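The coffee break that kept Gornesgate talking

When Fumiko Hayashi took over the reading room at Gornesgate, the morning break had shrunk to 5 minutes and a biscuit eaten standing up. She put it back to what it had been in her aunt's day, a proper sit-down at half past ten, and people who had shared a corridor for years began, rather shyly, to learn one another's names.
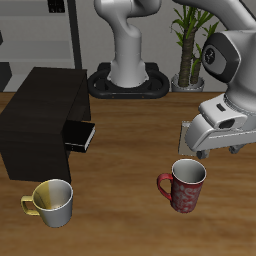
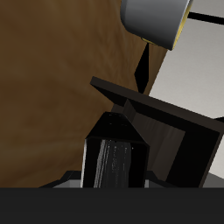

A red mug with a swirling floral pattern, first picture, and wood grain in both.

Yaw Osei, who is 70 and came in one June to get out of the rain, has hardly missed a morning. He likes his coffee strong and his crossword shared, and he'll happily tell you about the bakery his family ran in Dramani (do ask him about the plaited loaves!). Naa Mahama brings her knitting and saves him the chair by the radiator, and if the talk runs on until lunch, well, the books can wait a little longer.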